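Stemon progress report, May 2018
To: Larysa Kravets, Surnville Games Fund
From: Yến Kiều

Hi Larysa! Second report, and I promise it's shorter than the first one. The big news is that Stemon has a playable first chapter. You can start on the ferry, meet all the villagers, pick who to have dinner with and get to the storm without the game falling over (mostly, see below).

Writing first. Duyên finished the chapter two script and it came in at 4,000 lines, a lot more than we budgeted for. I love nearly all of it. We're going to trim the harbor scenes and keep the argument on the stairs, which made me laugh out loud on the bus. Chapter three is outlined and she starts on dialogue next week.

Art is a little behind. Phong has done 20 of the character portraits, but the backgrounds are going slowly and I'd rather tell you now than in August. He wants to redo the lighthouse in the new palette, and I said yes, so blame me for that one.

We put the demo up for sign-ups and got 545 people, and sent keys to 200 of them. Their favorite character by a mile is Trịnh, the grumpy ghost who was only meant to have two scenes! He'll get his own ending now. The main complaint was that the save menu is confusing, and they're right. There's also a crash if you open the journal during the storm, and Hằng is on it.

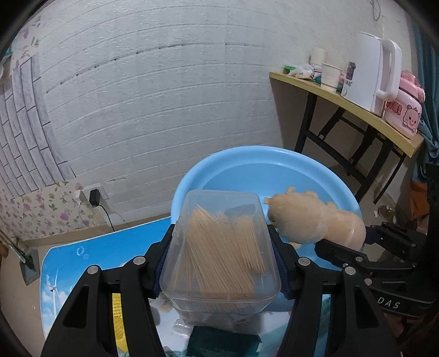 The dinner minigame is the piece I'm least sure about. Players have to lay the table for a guest while keeping up a conversation, and testers either adored it or skipped it. Hằng wants more small stuff to fuss with, things like a clear tub packed with wooden toothpicks, or a beige plush animal that a nervous guest might bring along, and I think she's got a point. Objects give people something to talk about. We'll try it with two guests and see if the skipping goes down.

Money is on track apart from sound. Vindus quoted us more than last year for the music, so I'd like to move part of the travel line over to cover it. Could you let me know if that needs a form? The updated budget sheet is in the shared folder, and the new build should be there by the time you read this.

Yến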